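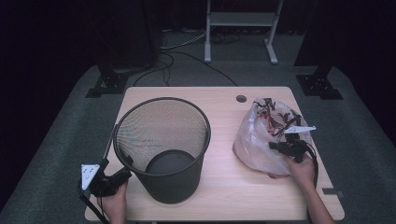
Bag into wastebasket task: how do we record demos that train well?

Posted by climesville_bots

Our student club is doing the tabletop project for the Trurico challenge in December. The task is to pick up a plastic bag of scrap with two hand-held grippers and drop it in a mesh wastebasket. We have 600 demos and the policy still closes on air next to the bag about half the time. Should we keep recording, or is something wrong with how we do it? The rules allow up to 2,000.

Gayan Akanda

I helped a school team with this last year. More demos won't fix it if they all look alike. Check these first.

Bag position. Move it between takes, and change how it is crumpled. Ours sat in the same spot for 79 takes before we noticed.

Speed. Go slower than feels natural near the bag. Close the jaws fully, wait a moment, then lift.

View from the gripper. Play back the gripper video and look at where the bag sits between the fingers. If it is off to one side behind a finger for most of the approach, the policy has little to go on – turn your wrist earlier.
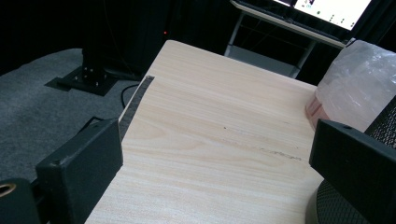 Cables

Keep the slack on the floor so it doesn't pull on your wrist.

falcão_fan

we had 2,715 in the end on a different task and it was still bad lol. try a stiffer bag

parnurex_mentor

Agree with Gayan on position. Also throw out the takes where you fumbled, unless you recovered cleanly. Then retrain on what's left before recording more.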